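To: discuss list
Subject: Re: Sharing stock data between members - are we ready?
Date: 24 January 2020

Hello all,

What a good thread this has turned into! I was going to send two lines and then go to bed, but the question in the last message has been going round my head all evening, so here is the long version. I've kept the part I'm replying to:

> We keep hearing that firms from different trades should pool what they
> know, and I can see the appeal. But our figures are the only thing we
> have that the big chains don't. If I hand over two years of order
> history to a shared pot, what do I get back, and who else gets to look
> at it? I'd want to see one case where it worked for a business our size
> before I signed anything.

Fair questions, both. I can offer one case, and it's ours, so allow for some bias.

We're a small cold storage and packing outfit just outside Natenport. In September we joined a trial called Plelia with Kuipers, who do the haulage on our side of the river, and a handful of growers and shops further up towards Endudberg. The idea is simple enough to explain on the phone. Each of us puts in a short daily list: what's coming, what's going, how much room we have. No prices, no customer names, no margins. Everybody in the trial sees the same page by six in the morning.

I'd expected the benefit to be in the lorries, and there is some of that (Kuipers can now see a half-full run coming a day ahead and ring round to fill it). The bigger surprise for us was space. We have room for 200 pallets and have always kept a good chunk of it back, just in case a grower turned up early. Now that we can see the early ones coming, we let that room out. We had two new customers in it before Christmas, one of them a bakery supplier who had never thought of asking a fruit store for shelf room. I love that! We'd driven past their gate for years.
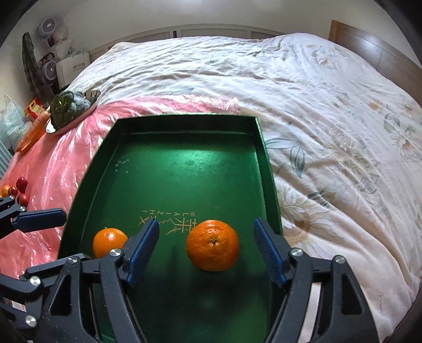 An orange in the green tray.

On the worry about who gets to look. We had exactly the same one, and I'll admit I was the awkward person in the first meeting. What settled it for me was a set of rules we could read in one sitting. They fit on a single sheet:

- daily lists are wiped after 90 days, and nobody keeps a private copy
- anyone can leave with 60 days' notice and take their own entries with them
- nothing goes outside the group unless every member has said yes in writing
- if a member is bought by somebody else, their access stops that same day until the rest of us have talked about it

That last one came from one of the growers, and I think it's the best of the lot. Please steal it.

So to the actual question, "do I have to put in two years of order history?" I'd say no, and I'd be wary of any scheme that asks for it on day one. We put in nothing from the past at all. Old figures are where the secrets live, and for planning next week's loads they're hardly any use. Start with tomorrow's list and see how you feel about it after a month or so.

Some things haven't gone well, and you should hear those too. The units were a mess for weeks: we count pallets, the growers count crates, and one shop was typing in "the usual". Two members still send their list late, and a late list is almost worse than none as the rest of us plan round a gap that isn't there. And we never agreed at the start who pays for the web page once the trial money runs out, which means we're having that conversation now, with everybody already attached to it. Do that bit first.

I'm also not sure how it would stretch. With a group this small I can ring any of them and ask what on earth they meant. With fifty members I couldn't, and I'd want somebody whose proper job it was. If anyone on the list has run something like this at a larger size, I'd really like to hear how you handled late entries in particular.

For the person who asked: you'd be very welcome to come and look at our morning page, on our screen, with a cup of tea. The others in the trial have already said they don't mind. It takes ten minutes to see and I think it would answer more than I can by typing. Mornings are best, before the first collections go out.

I can post the rule sheet to the list as well if people want it. It's plain text and fairly short. Shout if you'd find it handy.

All the best from a very frosty Natenport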